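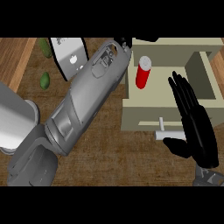

Figure 3.1. Simulated workspace, with the open hand in front of the cabinet and the drawer handle beside the thumb.

Chapter 3
Reading a Demonstration

Last updated: October

3.1 The visit to Grascombe

Most engineers first meet a manipulation system at a demonstration. They stand behind a line, watch a task performed a few times, and leave with an opinion. This chapter deals with how that opinion should be formed. It uses one visit throughout, an open day at the Grascombe laboratory, where the host, Noboru Wada, ran a drawer-opening task in simulation on a large screen before the hardware session began.

The task is easy to state. A cabinet stands on a wooden surface. The robot must bring one hand to the cabinet, engage the handle, and pull. In Figure 3.1 the thumb is just to the right of the white handle and the fingers extend over the cabinet front. The hand is open. Nothing in a single view of this kind tells the visitor whether a grasp followed, and the first rule of the chapter is to keep the posture of a hand separate from the result of a trial.

3.2 What was run

Wada's group had prepared 1000 simulated trials of the task under a controller named Norkis. Of these, 982 met the success condition. Visitors were shown 34 of them in the morning session, played back at normal speed, and were given the full log on request. Few asked for it.

The success condition was written on the handout: drawer displaced past a fixed mark, no contact force above the limit, can still upright on the cabinet shelf at the end of the trial. The last item is worth noting. A red can stands on the open shelf, and a controller that pulls hard enough will open the drawer and upset the can in the same motion. A visitor who watches only the handle will score that trial as a success.

The other items on the surface - the produce and the flat white object with the apple logo - took no part in the score. They were included as clutter. Clutter matters to a vision system even when the arm never touches it, and a demonstration on a bare table answers a narrower question.

3.3 Occlusion

Note how much of the view the gray arm takes up. It runs diagonally through the workspace and covers part of the white object behind it. A controller working from this view alone has no information about the covered region. At Grascombe the question was put to Wada directly, and he replied that Norkis keeps its last estimate of a hidden object until the object is seen again. Section 3.5 returns to the cost of that choice.

3.4 Terms used in this chapter

Trial: one attempt at the task, from reset to stop.
Reset: the return of all objects to a starting arrangement, which may be varied.
Success condition: the written test applied at the end of a trial.
Playback: a recorded trial shown to an audience. A playback is selected by someone, and the method of selection should be asked for.

Related items
Chapter 2: Contact and Friction at the Handle
Case note: The Sugawara Gripper Trials
Case note: Open Day at Javivgate
Worksheet: Scoring a Playback Session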